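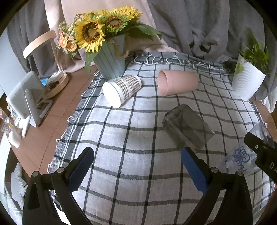
Cups on the gray grid cloth, sunflower arrangement behind.

TROTSTEAD TEA ROOM – HOUSE MEETING
Minutes, October

Present: Wanpen Phromma (chair), Nipon Chaiyaporn (minutes), kitchen and floor staff. Apologies from the weekend baker.
Meeting opened at 4:10 p.m.

1. Previous minutes
Accepted with one correction. The stock order went to Karam, not Vellora.

2. Cups and glasses
Wanpen has looked over the samples for the new season. The pale pink cup was liked by everyone on the floor side. The white cup with the gray gingham band was liked too, but the kitchen asked whether the band will hold up in the dishwasher. Nipon will put one through the daily wash until the next meeting and bring it along.
The smoky gray tumbler was discussed for iced tea. Two people found it too dark to show the drink – others thought it suited the cloth. No decision.
Cella has quoted $827 for the full set of cups, with delivery included. Wanpen will ask for a price without the tumblers.
Clear plastic cups stay for takeout only. We have 400 left in the back store, enough to last into the winter.

3. Table linen
The white cloth with the dark gray grid and fringed border was agreed for the long table. It needs to be washed separately from the kitchen towels. The fringe came up again, as it catches on chair backs when the table is cleared in a hurry. Staff to fold the cloth in from the ends before lifting it.
Spending limit for further cloths is $300. Nipon to get prices.

4. Flowers and plants
Artificial sunflowers in the pale blue ribbed pot to stay at the back of the table. They are to be dusted when the windows are done. The pot should be lifted from underneath and not by the twine handle.
The leafy plant in the white ribbed planter is to be turned every few days and kept off the cloth when watering. Wanpen offered to trim the trailing leaves.

5. Putting away
Cups have been going back on the shelf with tea marks inside. Whoever unloads the dishwasher checks each one and sends back any that are marked. Chipped cups go in the box under the sink.

6. Other business
The invoice for tea towels, $126, has been paid.
The lower shelf in the store is still loose. Nipon has the brackets.

Meeting closed at 4:55 p.m. Next meeting in November, same time, after the lunch dishes are finished.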